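Home | Guides | FAQ | Contact
Filed under: Software, two-arm planning

Lirko planner: your questions, gathered up

Does Lirko need to know in advance what's on the table?
No, and we're rather pleased about that! You give it a rough idea of the sort of thing (marker pens, say) and the perception part works out the rest as it goes. Silviu Avram wrote most of that bit and is always glad to hear how you're getting on with it.

Why do both arms share one planner?
We did try two, back in the Prastcombe days, and they were forever waiting for each other. With a single planner each arm knows where the other means to be over the next 900 milliseconds, so they can work over the same table without much fuss.
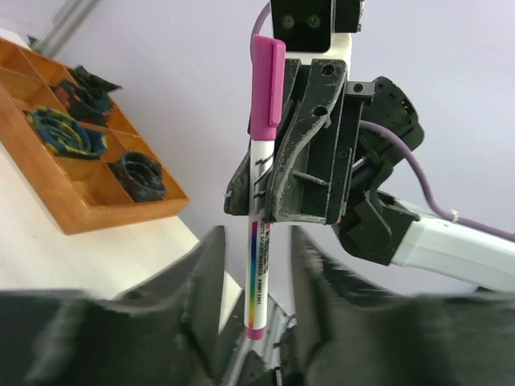
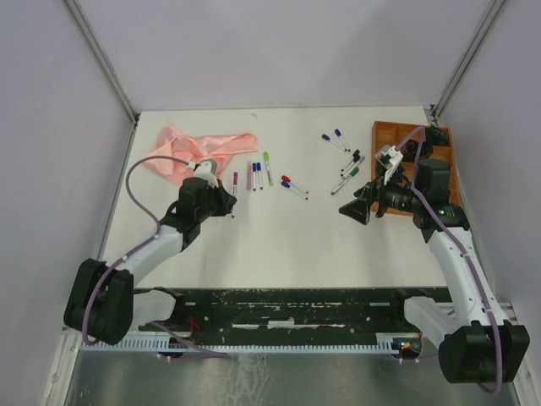 Marker pens, with the wooden tray towards the back right.
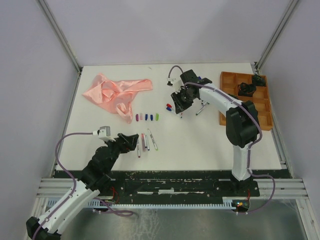 Can I slow everything down while I'm testing?
Please do. Set the speed limit in the Kikell settings file and restart the planner. Maricica Nistor keeps hers quite low for the first 2 runs of any new task, and I've picked up the habit too (it's much easier to see where a grasp is going wrong).

How long are the logs kept?
The last 2000 plans, after which the oldest are dropped. If you'd like to hold on to one, copy it out of the logs folder first.

I'm getting error 532. Have I broken something?
Almost certainly not, so don't worry! It means the wrist view and the overhead view disagree about where an object is. Run the Ilie calibration again and it usually clears.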